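Intro to Automation at Home and at Work
Unit 5 handout: Can a machine do the chores yet?
Course home | Units | Reading list | Lab sign-up | Print this page

Bring this to the discussion section, please, with your chore log filled in. If you lost the log sheet there's a stack in the tray outside the lab.

Where we left off

Last time I asked everyone to name one job around the house they'd hand over to a machine tomorrow. I got 116 answers on the sheet (some of you wrote more than one, I saw that) and the winner by a mile was dishes. Laundry folding came second. A couple of you put "my taxes," which I'm ignoring for this unit because we're talking about things with weight.

What I want to do this week is take those answers seriously and ask what a machine would need in order to do them. I'm a robot fan, I should say that up front. I've been one since I took apart my parents' VCR. But I've also spent a lot of afternoons watching a very expensive arm fail to pick up a sponge, and I'd like you to come out of this unit with a feel for both sides.

Chores we already gave away

We forget these! A dishwasher is an automatic machine. So is a washing machine, a bread maker, a thermostat, a garage door opener. My grandmother would have called any of them a robot if you'd told her the word.

Look at what these have in common, though. The dishwasher does the washing, and you do everything else. You scrape, you load, you decide whether the big pot can go in with the wine glasses, you unload, you put the plates in the cupboard where they live. The machine got the part of the job that happens inside a closed box, where water can be sprayed at everything and nothing needs to be looked at or picked up.

I call that the box rule in class, and I'd like you to use it on your own log. For each chore you wrote down, split it into the part that could happen inside a box and the part that has to happen out in the room. Then put rough minutes next to each. Most people find the room part is bigger than they guessed.

The robot vacuum is the interesting middle case. It came out of the box and into the room, but it got away with it by never having to hold anything. It pushes along the floor, bumps into a chair leg, turns, tries again. A sock beats it. If you own one you know the routine of walking around picking things up so the vacuum can do the floor, and you can decide for yourselves who's working for whom.

Shop floors, where it went better

Factories have had arms for decades and the arms are terrific. They weld, they paint, they stack. If you did the optional visit to the Altell packing line in October, you saw one move cartons from a belt to a pallet all morning without so much as a wobble.

Remember what surrounded it. There was a fence. The cartons were all one size, and they arrived in the same spot, facing the same way. Somebody had spent a long time making the world easy for that arm. I asked the line lead what happens when a carton shows up crushed on one corner and she pointed at a red button and a person.

Then look at Prustatden, the small repair shop in your case packet. They fix kitchen appliances. Every job that comes through the door is different, the screws are different, half the casings are cracked. They priced out an arm and didn't buy it. Read page two of that case closely, where they list the jobs in an ordinary morning, and ask which of those you'd trust to something that needs every carton facing the same way.

So the first big idea of the unit: a chore is hard for a machine mostly in proportion to how messy its surroundings are. A job can be dull and easy for you and still be awful for a robot.

Why picking things up is the whole ballgame

Go home and clear a table tonight, and pay attention to your hands. You don't think about it at all. You grab a cup around the middle, or hook a finger over the rim, or pinch two together. You squeeze a paper cup less than a mug before you've even touched it. If something starts to slip your fingers tighten before you've noticed the slip.

Now write that down as instructions. I've had students try, and nobody gets past the first cup in under a page.

A robot has to work out at least the following.

Where is it? Cameras are good now, and this part has come a very long way. But cameras have trouble when one thing stands in front of another, and with shiny things, and with clear glass (a drinking glass on a glass table is a nightmare).

Which way is it facing, and where are the edges? A cup with a handle is a different problem from a cup without one.

How hard can I squeeze? A soda can is a lovely teaching example. Full and sealed, it's stiff, and you could stand on it. Empty, it crumples in your fist. From the outside the two look nearly the same, so looking harder won't settle it. You need touch, or you need fingers that give a little.

What's next to it? Two cups side by side leave hardly any room for a finger between them. Grab one carelessly and you knock over the other.

And where does it go? People skip this one. Picking up is half the chore. The other half is putting down, in the right place, the right way up, without a crash.

Soft fingers

The early grippers were basically pliers. Two flat metal jaws, great for a steel bracket and terrible for a peach. A lot of the newer ones have fingers built with a row of ribs, with open spaces between them, so the finger bends and wraps when it's pushed against something. The nice thing about that is the finger does some of the thinking for you. If your aim is off by a little, the finger bends and you still get a grip.

I passed one around in lecture, so you've all squashed it. If you missed it, come by before lab and squash it.

Learning by being shown

The second change is in how the robots are taught. In the old way somebody typed out every move. The newer way is closer to how you'd teach a kid to set the table. A person steers the arms through the job, over and over, the computer records what the cameras saw and what the arms did, and a program learns to link the one to the other.

The catch is how many times you have to do it. The Tretach reading (the table-clearing project, it's in your packet) used 3792 recorded tries, and that was for a short list of things on one table. When they tested on the same table with the same things, 83 percent of the runs came out right. When they swapped in a patterned tablecloth it dropped so far they had to start over. Spend some time on that section, it's the best bit of the paper and it's tucked away near the back.

The table work itself is about as plain as a chore gets: a can, a couple of cups, a clear surface.
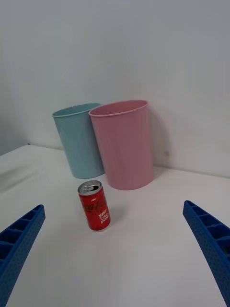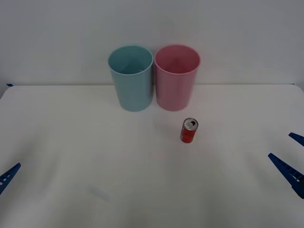
So is 83 percent good? I've gone back and forth on this. As research it's wonderful, and when I started teaching this course I'd have bet you lunch it couldn't be done. As a thing in my kitchen, it means that about one run in six goes wrong, and some of those wrongs are a can on its side and soda running down into the silverware drawer. You wouldn't keep a dishwasher that did that.

There's also speed. I can clear a table in under a minute with a phone in one hand. The runs in the reading are slow enough that you'd want to sit down. Slow may be fine, by the way! If it happens while I'm at work, I don't care whether it takes all afternoon. A restaurant cares very much. Keep both of those customers in your head when you write your answer.

And price, and noise, and where you'd put the thing. The Weerasinghe survey in the packet asked families what they'd give up for a chore robot, and floor space was the answer that surprised me. People would pay, but they wouldn't move the couch.

My own scorecard, as of this term

You're welcome to disagree, and you'll get full credit if you argue it well.

Floors: yes, mostly, if you pick up first.
Mowing a flat lawn: yes.
Washing dishes: yes, in the box.
Loading and unloading the dishwasher: I've seen it done in labs. I wouldn't let it near my good plates.
Clearing a table: getting there. Simple things on a plain table, go ahead. A real table after a real birthday party, no way.
Folding laundry: slowly, and towels before fitted sheets. (I can't fold a fitted sheet either.)
Cleaning a bathroom: not close.
Stacking identical cartons: yes, for ages.
Fixing a toaster at Prustatden: no.

What to hand in

1. Your chore log, with the box part and the room part marked and your minutes filled in.

2. One page on a single chore from your log. Tell me what the machine would have to see, what it would have to hold, how hard it would have to squeeze, and where everything would have to end up. Plain words are fine. I don't want a block diagram.

3. A short paragraph, half a page at most, on how you'd change the room to make that chore easier for a machine. Different cups? A cupboard with no doors? Be as strange as you like here, and tell me whether you'd be willing to live in it.

Type it if your handwriting is like mine. Late work loses a point a day as usual, and please staple, I dropped a whole section's worth in the stairwell in December and I'm still not sure whose page two went where.

For next time, read the first half of the Weerasinghe survey and skip the appendix on pricing. We'll start with the question about the couch.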